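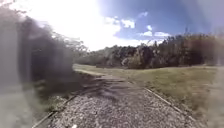 Robots on the path crew: a talk with Grethe Steinarsdóttir

Writing this up fast, notes are messy, sorry in advance. Met Grethe Steinarsdóttir at seven in the morning at the Rivera yard, where the path crew for the Hinness grounds starts its day. Coffee from a thermos. She had until the delivery came and the delivery came early.

She has been on paths for most of her working life. Gravel, edging, asphalt patching, drainage, the weeds that come in from the side. Since spring the walking inspection, the slow part, has mostly gone to a rover. Brodano makes it, the model is called Teten, and the crew calls it Teten too, no "the."

First thing I asked was what it does all day.

"Goes along the path. Looks at it," she says. "It drives the route and sends back the view and a list. Loose edge, crack, something growing over the strip. Then we go out and fix what's on the list. Or we go out and find out it was a leaf."

A lot of leaves?

"In September, a lot of leaves."

The list is what everyone at the yard talks about. It comes in before the crew does. The first full one had 369 items on it, and she remembers the number because someone wrote it on the whiteboard and it stayed there for weeks.

"You have eight people and you get that before breakfast. We used to walk it and come back with what, a page? And the page was what we could get done. You'd see a small crack and think, that one lasts the winter. You didn't write it down. Now it's written down. And once it's written down somebody in the office wants to know when."

So it's more work, I say.

"More paper. The work was always there, I guess."

She shows me on her phone how the route is split. Sections of 800 meters, each with its own list, each with a color for how urgent. She doesn't like the colors. Orange means anything from "trip hazard" to "looks different from last week." They've asked for a fifth color. Then the office asked what the fifth color would be for and there was a meeting, and she missed the meeting because of a tree.

I ask what she looks for herself when the views come in.

"Edges. Always the edges. If the edge strip goes, the gravel walks off into the grass and then you're topping up every year. Middle of the path, people complain about. The edge is what costs."

She scrolls through a run with me. Asphalt with grit on it, gravel along one side, weeds with the little yellow flowers in the verge on the other. She'd leave those flowers until they're done. Teten has no opinion on flowers, it only cares about the strip. Low sun is a problem, she says, you get half a sky of white glare and have to squint for the rest, so now they try to send it out later in the day when they can. Which the schedule doesn't always allow, becuase the sports people want the field side clear by afternoon.
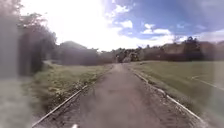

Ese Mohammed sees the whole thing differently and said so from across the yard, while hosing out a barrow: the walking was the good part of the job, and it's the part that got handed over. You walked in the morning, you talked to whoever was out with a dog, you were warmed up by the time you picked up a shovel. Now it's truck, spot, shovel, truck, next spot. Knees notice, apparently.

Grethe doesn't argue. "Ese's right about that. I put it in the review. I wrote, the job got shorter walks and more digging. They wrote back thank you for the feedback."

Did anyone lose a job over it? She takes a while with this one.

"No. One person retired and wasn't replaced. You can call that what you like. The manager says it would have gone that way anyhow. Maybe. I'd have liked to see the ad go up, at least."

And the pay?

"Same pay. There's a supplement for whoever runs Teten that week. Charging, cleaning the cover, checking the route on the screen, walking out to get it when it stops. We rotate it. Well, we were going to rotate it. It's three of us really, the others don't want the tablet."

The cover thing comes up several times. Dirt and drops on it, and then everything at the sides of the picture goes to milk. She keeps a cloth in her jacket for it. The manual says a certain kind of cloth. Hers is from a pair of glasses.

I wanted to know when she trusted it first. She says she still walks every section herself, just less often. A wet stretch and a soft stretch can look the same on a screen, so anything dark across the gravel she wants under her boot. She made that a rule for the crew: dark band, go and stand on it. It's on the whiteboard now where the number was.

And the public? Mostly they step onto the grass and let it by. Some people wave. There was one complaint about it following a jogger, but it was on its route and the jogger was on the same route. A few kids ask its name and then shout it.

"I get asked if I'm scared of it. I'm scared of the budget. It's a box, it drives on a path. You see its shadow in front of it on the way toward the buildings, when the sun's behind, and it looks like somebody's lost lunch cooler."

The stretch she means has the houses far off over the lawn and that crumbling gravel along both edges, pale chips out in the grass. She wants new edging there. Has wanted it for years. What changed, and she gives Teten this one without me pushing, is that she can now send the office the same spot from week after week and nobody can say it's one person's impression. She asked for roughly 300 meters of new strip and got a yes in one email.

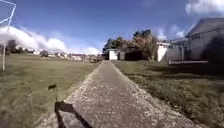 What she would tell another crew

Get someone who digs into the room before it's bought. They had a demo on a nice dry day with the sales people and the office, and the crew saw it when it was already in the shed.

Ask who decides what's urgent. "If it's the list, you work for the list. We fought about that. Now the list goes to me first and I strike things out, and the struck out ones stay struck out."

Keep the walks. Even a short one, with no tablet. She's trying to get a walking morning back into the rota for Ese and anyone else who wants it, paid, on the schedule, and the answer so far is that they're looking into it.

Also spare wheels. Order spare wheels early, the wait is terible.

Then the truck with the crushed stone was at the gate and she had to go sign for it.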